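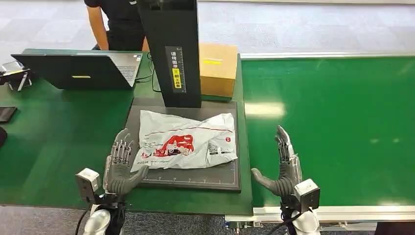

Postal and Parcel Economics
Handout 7: Why the last mile costs so much
Shewit Gebremichael
May 2018

Read this handout before the seminar. The tasks at the end are for work in pairs. Saron Degefa will collect them and give comments in the following week.

1. Where the money goes

A parcel has a simple life on paper. It is collected, sorted, carried over a long distance, sorted again and delivered to a door. Students usually guess that the long distance is the expensive part. In most networks it is cheap per piece, since a full truck divides its cost among thousands of parcels. The final van divides its cost among much fewer, and each of them needs a stop, a walk and often a wait.

We call this final part the last mile, although in the country it can be many miles. Please do not use the term for the trip from the sorting center to the local depot. In last year's exam many students made this mistake.

2. Density

The main word of this lecture is density. We use it in two senses.

Stop density is the number of stops per mile of route. Drop density is the number of parcels per stop. An office building has high drop density. A street of small houses may have good stop density, but the drop density is near one.

Consider our two practice districts. In Lusville, the van makes 87 stops on a normal day and the stops are close together. In Ikell, the farms are far apart, and the same driver in the same hours can make less than half of that. The wage is equal, the van is equal, and the fuel is higher in Ikell. You can see why the cost per parcel is so different before you calculate anything.

3. The failed first attempt

When no one answers the door, the operator pays for the stop and has nothing for it. The parcel goes back to the depot, it is stored, and it goes out again. For this reason we count a failed attempt as a full stop in our model and add a handling charge.

Operators have tried several answers: a neighbor, a safe place, evening rounds, pickup shops, lockers. Each of them moves a part of the work to somebody else. With a locker, the customer does the last walk. Whether this is a real saving for society or only for the operator is a question we will discuss in class, and I do not have a final opinion on it.

4. One price for all

Many countries ask the national post to charge the same price everywhere. Then Lusville pays for Ikell. A private competitor is free to serve only Lusville, and it can offer a lower price there. In the literature this is called cream skimming. Look again at your notes from November on cross-subsidy, because the argument is the same.

5. Tasks

a) The depot in Shakya handled 3886 parcels in one week. Assume that 2 percent failed at the first attempt. How many additional stops does this give, if every parcel had its own address?

b) Suppose a locker is opened in Zirkia. Name the costs that become smaller and the costs that are new. Do not forget rent.

c) Write one paragraph for and one against a single national price. Use your own words.

Bring a calculator. Phones stay in the bag.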